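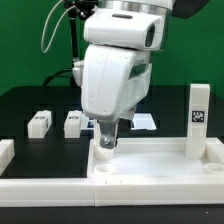
Last updated: 14/05/2020

By the Hasness Press Office

Category: News Releases / Products and Workspaces

Hasness Introduces Fosidico Line of Tabletop Trays, Blocks and Border Rails

CLOLIRTHORPE — Hasness today announced the release of Fosidico, a line of tabletop pieces for sorting, fitting and assembly work. The line comprises raised-wall trays, rectangular blocks, short cylindrical pegs, flat plates and border rails, and is intended for training rooms, school workshops and small laboratories.

Fosidico was developed at the company's Clolirthorpe site over 20 months in cooperation with the Pramanik workshop, which has supplied Hasness with molded parts for 11 years. The full catalog lists 214 pieces, all of which may be ordered one at a time or as part of a set.

The pieces are finished in white and are best used on a dark surface. A black tabletop, such as the one shown with this release, gives a clear outline to each part and makes a small item easier to find when it has been set down out of place. Blocks may be ordered plain or with small black printed markers on their faces, so that the position and direction of each block can be recorded during an exercise.

Trays have a smooth, pale inner floor and raised walls that keep pegs and other small parts from rolling onto the table. Border rails are supplied in sections and are laid end to end along the front of the work area, with a visible seam where two sections meet. Customers with longer tables may add sections as needed.

"A work surface should be simple to set up and simple to put back in order," the company said in a statement. "We spent a good deal of time on the plain parts of this line — the height of a wall, the edge of a block — and we believe customers will notice the difference in daily use."

Before release, sets were placed in around 40 classrooms and workshops. Comments from those sites led to two changes: the tray walls were made slightly thicker, and the pegs were shortened so that they could be stored upright in a closed drawer.

Care is limited to wiping with a soft, damp cloth. Harsh cleaners should not be used on printed markers. Replacement blocks and pegs will remain available for as long as the line is in production.

Orders for Fosidico are being accepted now, with first deliveries planned for July. Sets ship flat-packed with a parts list and a layout sheet for the tabletop. Existing Hasness account holders may add the line to a standing order through their usual sales office.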